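Leave the Middle of the Table Alone

Most advice about small kitchens is about storage. Buy a rail, buy a corner shelf, put a basket on top of the refrigerator. I have followed a good deal of it over the years and I think it mostly misses the point. The thing a small kitchen needs is a clear stretch of table, and the way to get one is to decide that the middle of the table is not a place where anything lives.

I have cooked in a galley kitchen on Camberg Street since I moved out of the house. It has one run of counter, most of it taken up by the sink and the stove, and one table. Everything I chop, roll, measure, pour, sort or eat passes over that table. For the first two years I treated it as overflow. The mail went there. So did the bread, the keys and whatever I had just bought. When it was time to cook, I pushed it all to one end and worked in the space that was left, and when that space ran out I pushed again.

What changed my mind was a summer of canning in July with my neighbor Meinrad Aebischer, who has a kitchen no bigger than mine. His table looked busy when I walked in. There were jars and a colander and a pile of towels. But everything stood along the sides, and he had the whole center to work in. I asked him if he had cleared it for the canning and he said no, it was like that in the morning too. I went home and tried it.

The rule is simple enough. Things may stand at the edges. They may stand there all day. A cup with the spoon still in it is fine if it is over to one side, and I don't feel I have to wash it before I start on dinner. The middle stays open. 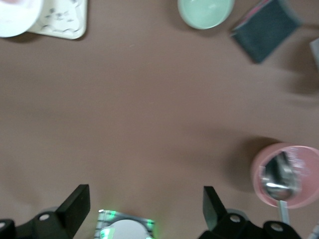

Why the edges are enough

People tell me this sounds fussy. I think it is less fussy than the usual standard, which says the whole table should be bare. I have never managed a bare table for longer than an evening. A bare table asks you to put everything away, and in a small kitchen "away" is often a cabinet that is already full. You open the door, you move three things to fit one thing, and the next day you move them back. The edges of the table are honest storage. You use the cup several times a day, so let it stand where you can reach it.

There is a practical side as well. When something spills in an open space, you wipe once. When it spills among a dozen small objects, you lift each one, wipe under it, and wipe the bottom of it. I do this often enough to care.

The other complaint I hear is that a cook with a small table can't afford to leave half of it unused. But it isn't unused. It is waiting for the next job. A restaurant cook keeps a station open for the same reason. When I come in with groceries I have somewhere to set the bags. When a pot has to come off the stove in a hurry I can put a trivet down without looking for a gap first.

What belongs in the middle, and when

The middle is for the job you are doing. For me that nearly always starts with the cutting board, and I would argue for owning one good board and leaving the rest in the store. I had four once. The big Rundex one was too heavy to wash in my sink and I gave it to my sister. Two thin plastic ones warped. The one I kept is an ordinary size, and I can pick it up with onions on it and walk it to the stove.

The board goes down first, then the tools go on the board, then a bowl goes behind it for whatever I have cut. Fruit stays to the side until it is wanted. I like having the rack close by, so a plate can come straight off it and go back after washing without a trip across the room.

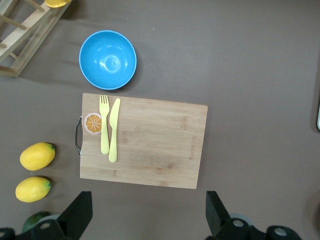 I set up this way even for small jobs. Cutting one lemon for a glass of tea hardly seems to call for a board, and for a long time I did it on a saucer, or on the table itself, which still has the marks. Getting the board out takes a few seconds. It also means the juice ends up on something I can carry to the sink.

I will say a word for cheap utensils here. I bought a metal set from Filell some years ago because I thought a grown person should have one, and it is good, and it sits in the drawer most of the week. For soft fruit, sandwiches and leftovers I reach for plastic. It weighs nothing, it doesn't scratch the bowls, and I don't mind if a guest's child drops it behind the stove.

The same goes for color. There is a taste right now for kitchens where everything is white or gray. I understand why it looks calm in a catalog. In use, I would much sooner have a blue bowl. I can find it.

What I don't have a good answer for is the rack. A wooden drying rack takes up a fair corner of any table, and it has to be emptied or it turns into a cabinet with no doors. Meinrad folds his flat each night and hangs it on a nail. I have put up the nail. The rack has been on it twice.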